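Pakell Reservations Support
Ticket: Restaurant guide listing, wrong score and missing covers
Opened by: Shiyu Fang, Tinonura
Assigned to: Barrett Lindqvist
Priority: 2
Status: Awaiting customer

Fang, Monday 09:40
Our page in the Frota dining guide has shown a score of 15 out of 100 since the weekend. The booking console has it as almost 100. The tasting menu has also gone from the listing. Bookings through the guide have stopped.

Lindqvist, 10:05
Reproduced. The console sends the correct score, but the guide feed has an old venue ID attached. Please confirm whether the restaurant was ever listed under another name.

Fang, 10:32
Yes, as Pumex, under the previous owner. Same address.

Lindqvist, 11:15
Two venue records share one address. The nightly merge kept the Pumex record and dropped yours, along with 270 reader reviews. Records unlinked and merge disabled for this venue. Feed resent at 11:10.

Fang, 12:20
Score is correct now. Reviews are back. Tasting menu still missing, and the gallery has not updated.
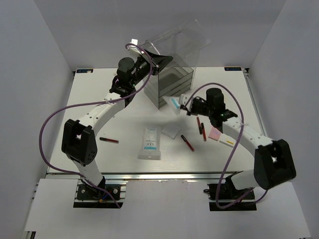 Attachment 1: clear box, lid raised

Lindqvist, 12:48
Attachment received. Menu was rejected because the price field contained "from". Enter the figure only, save, then republish. Gallery cache cleared at our end. Passed to Marcus Van Dusen for the merge rule.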